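I want to write a little about learning to cook for one person after many years of cooking for five. It will be a long thread, sorry. I am writing it in parts between other jobs.

1/ When I came to Canada I had a notebook with my mother's recipes. Every one of them begins with a kilo of something. A kilo of onions, a kilo of flour, two kilos of cabbage. She never wrote how many people it was for, as there was always somebody more at the door.

2/ Now my children live in three different cities and I still buy the big bag of carrots. In May I threw away so many soft carrots that I felt ashamed, and I decided to keep a list of everything I put in the bin.

3/ The list was on the back of an old calendar. I wrote the food and the price. After four weeks it came to 93 dollars. For me this is a week and a half of groceries, so I was quite upset and I did not tell my sister.

4/ Most of it was not meat or cheese. It was half things. Half a cucumber, half a tin of tomatoes, half a bunch of parsley, the end of the bread. You use the first half with pleasure and the second half waits behind the milk.

5/ So, the first rule I made: I may not open a new one before the old one is finished. It sounds easy. It is not easy when the old one is celery.

6/ Second rule: chop once, eat twice. When I have the board and the knife out already, I cut vegetables for today and for tomorrow. Today they are salad, tomorrow they go in the pan with an egg. I add the salt only to today's portion. With salt the other one becomes watery by the morning.
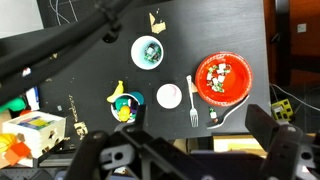 7/ Cabbage deserves its own post. A whole cabbage for one person is a project of two weeks. But it is very patient. I take the leaves from the outside and do not cut it through the middle, and then it stays fresh much longer than I believed.

8/ My order for one cabbage: first days raw, with carrot and lemon. Then fried with caraway. Then soup. By the soup I do not want to see cabbage for a while, and this is normal.

9/ Somebody asked me yesterday about the freezer. Yes, I use it, but I had to learn to freeze small. I used to freeze soup in an ice cream tub, and it came out as a brick for a whole family. Now I freeze it in cups, and when it is hard I put the pieces in one bag.

10/ Also please write on the bag. I was sure I would remember. I defrosted what I thought was chicken broth and it was apple juice, and there were already noodles waiting.

11/ The shop. I changed from the big supermarket to Siriwan, the small grocery near the bus loop, where you can buy loose vegetables. The price for a kilo is higher. But I can buy one carrot there, and the lady at the cash does not look at me strangely for it.

12/ For lentils and rice I still go to Gamulus, because dry things forgive you. I have a jar of red lentils from the winter and they are as good as on the first day.

13/ A reply to several people: no, I do not use the meal boxes. I tried one, from a neighbour who was away. The food was nice but there was a tiny bag for each spoon of spice, and I had more rubbish than dinner.

14/ Something about scales. I bought a kitchen scale for the first time in my life, at my age. Dry pasta was the big surprise. What my hand calls one portion was 207 grams! My daughter says it is enough for two people and a dog. Now I weigh 95 grams and I am full.

15/ My hand still wants to take more. I think the hand learned it in the years when all the children were at home, and it will need some years to learn the other way.

16/ A harder part now. For some months I did not cook at all. I ate bread standing at the counter, with the radio on. To set a table for one seemed to me a bit silly, or maybe sad, I don't know which is the correct word.

17/ What helped was a very small thing. I decided that the food must be on a plate and I must be on a chair. It did not matter what food. Toast was allowed. After a while, when you sit down anyway, you begin to want something better than toast.

18/ I also moved my dinner earlier, to half past five. In the evening I am tired and I make bad decisions, mostly with biscuits.

19/ Recipes. I am rewriting my mother's notebook for one person, slowly. You can divide flour and onions, but you cannot divide an egg so well. For pancakes I make the half recipe, with one egg, and I keep the rest of the batter until the next morning.

20/ Some dishes I will not make smaller. Stuffed peppers for one is too much work for one pepper. These I keep for when somebody visits, and I noticed that I invite people more often because of it. My neighbour from upstairs has eaten a lot of peppers this year.

21/ The cabbage soup, for those who asked. One onion, one carrot, a quarter of a cabbage cut thin, one potato, a spoon of tomato paste, water to cover. Cook it slowly until the potato is soft. Vinegar at the end, only a little – you can add more but you cannot take it out. It makes three bowls.

22/ The tomato paste from a tube, please, and not from a tin. The tube stays in the fridge door for weeks. I wish I had known this when I was writing my list on the calendar.

23/ I kept the list again last month and it was much shorter. Two lemons, some yogurt, and the celery, of course. If you have a good idea for celery, write it to me under this post. I have already tried soup.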